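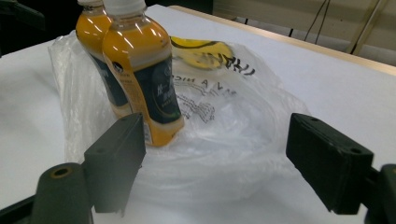 Two weeks with the Grellach hand-held gripper kit: a thread

1/ OK so a bunch of you asked what I think of the Grellach, the gripper you hold in your own hand and record demos with, no arm required. I've had the trial kit for 14 days and I have opinions! Orange drinks, a crumpled plastic bag, a white table. My life now.

2/ Quick background if you're new. I train pick-and-place policies for a small packing outfit and I used to do it all by teleop, which is slow and makes my shoulder mad. With a hand-held you just do the task yourself while the camera on the tool records, and you sort out the robot side later.

3/ Price first because I know you. The kit is 500 a month to rent from Suvport, and that gets you the gripper, the camera mount, a charger, a case and the recording software. You can also buy it outright but they made me fill in a form to get a number and I got bored halfway through the form.

4/ Setup was easier than I'd braced for. Unboxing to first usable recording took me one afternoon, and a big chunk of that was me looking for a hex key that was in the lid of the case the whole time. The calibration wizard is good. Bossy, but good.

5/ The fingers! They're big chunky blocks with beveled faces, and when I first picked the thing up I thought no way, I'm going to knock over everything on the table. I did knock over plenty on day one. By day three I'd stopped thinking about it.

6/ What I like about the chunky shape is that I can always tell where the tips are on video. My old setup had skinny fingers that vanished behind whatever I was grabbing, and then you're labeling footage going "is that a finger or a shadow" at eleven at night.

7/ They open nice and wide too. I can come at a bunched-up bag from both sides and still have room to change my mind.

8/ Speaking of bags. Clear plastic is my torture test for any gripper and any camera, and I know a lot of you are stuck on the same thing. It's shiny, it's see-through, it folds however it wants, and on a white table it pretty much turns into weather.

9/ Now stand a couple of full bottles on part of it and you've got a real problem, since pulling the bag means dealing with the bottles. I ran that setup a lot. Bottles on the bag, bag out flat-ish in front, try to get a pinch of plastic without sending juice across the room.

10/ My numbers from one morning: 20 tries at pinching and lifting a fold of the bag, and I got a clean grab on 19. The one I lost slid out on the way up. That's me driving though, a person with a brain, so please don't quote it as a robot score. (Somebody will. I see you.)

11/ The bottles by themselves are easy. Wide grip, go slow, done. Stuff with a shiny label can blow out a bit under my ceiling lights, so I turned the exposure down one notch in the app and left it there.

12/ Things that bug me, part one: weight. It's fine for ten minutes. After an hour my wrist wants to talk to a manager. Lorena Iturra has been using hers with a cheap elbow strap and swears by it, so I've ordered one and will report back.

13/ Part two: the trigger. There's a soft spot right before the fingers close all the way, and on thin stuff like plastic film that's exactly where you need control. I emailed support and got a reply the same day from Hedvig Hovland, who told me there's a stiffer spring you can swap in. It should be in the box, in my opinion!

14/ Part three: the app names every session with a long string of nonsense and you can't rename them until they've finished uploading. I keep a paper notebook. Me! Paper!

15/ A few of you asked about the Woter one. I borrowed it back in April. Lighter, comfier handle, way nicer app. But the fingers were small and I had a miserable time with bags, so if your work is mostly boxes and cans go look at that one first.

16/ And no, I haven't tried the Thygesen, so I can't compare. If anybody has one gathering dust, my DMs are open and I return things clean.

17/ Tips if you rent the Grellach:
- Do the calibration again any time you take a finger off, even for a minute
- Start your recording with the fingers wide open so the trim tool finds the beginning
- Move slower than feels natural near the bag
- Check the finger screws before lunch, mine worked a little loose

18/ Would the data train a decent policy? Don't know yet. I've got a run going now on the bag footage and I'll post the good and the ugly. My gut says bottles yes, bag sort of.

19/ Am I keeping it? Yep, I've signed on for another month. For soft annoying stuff it's the best hand-held I've used, and my shoulder has forgiven me. If all you do is rigid boxes I don't think you need to spend this much.

20/ I paid for the rental myself, and Suvport didn't see any of this before I posted. Questions below, I'll get to them after dinner. And if you know a plastic bag that's even worse than mine, tell me where you got it, I want a stack of them.

Contact | Copyright, all posts belong to their author | Back to top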